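Does the Menu Lie? Online Praise and Actual Dinner at Two Local Restaurants
Agustina Lucero and Shayne Pirihi
July 9, 2022

Our question was whether people who read reviews before eating enjoy the food more than people who just turn up hungry. We picked Lenihan, a noodle place, and Mulville, which calls itself a bistro and has the chairs to prove it.

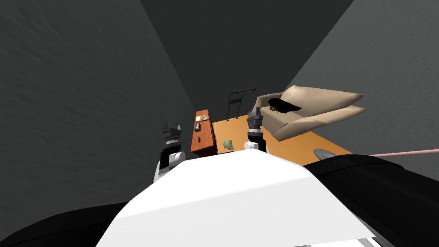 We handed out 88 questionnaires in June and got 40 back. One had soup on it, which we recorded as a comment. Diners scored taste, service and waiting time out of ten, then told us whether they had looked the place up first.

At Lenihan, review readers gave taste an average of 6. Everyone else gave it an 8. Shayne thinks the readers came expecting the dumplings to change their lives.

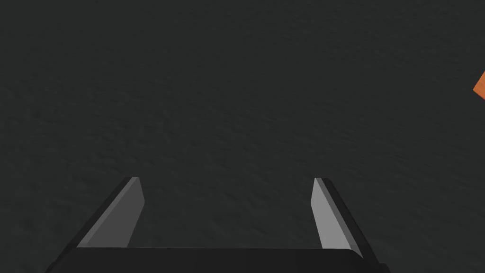

Mulville was harder to sort out, because almost every table had read the same glowing post about the short rib, and the short rib was off the menu. Scores for service dropped accordingly – the waiter, Ademir Rezende, was very decent about it.
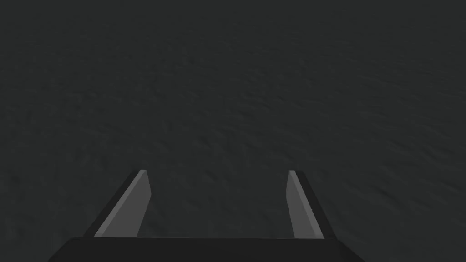
Presentation was the category we argued over most. Agustina wanted it scored separately, and Shayne said food is food. The squid ink risotto at Mulville settled nothing: it came out as flat, dark and faintly mottled as the charcoal-gray surface in the picture, and two diners at one table gave it top and bottom marks. We averaged them and moved on.

Our sample is small and leans heavily toward people who like filling in forms. Next time we would visit at lunch too, and eat beforehand.

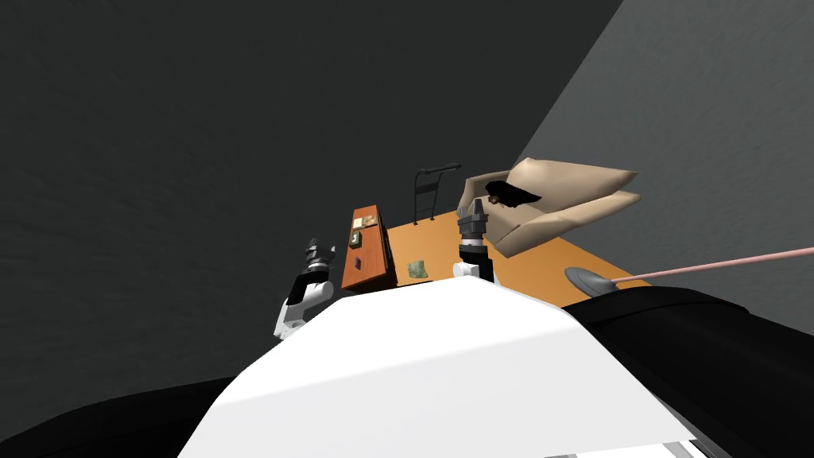
Figure 4. Two robot arms and an orange tabletop.

Thanks to Aparecida Magalhães for checking our averages twice.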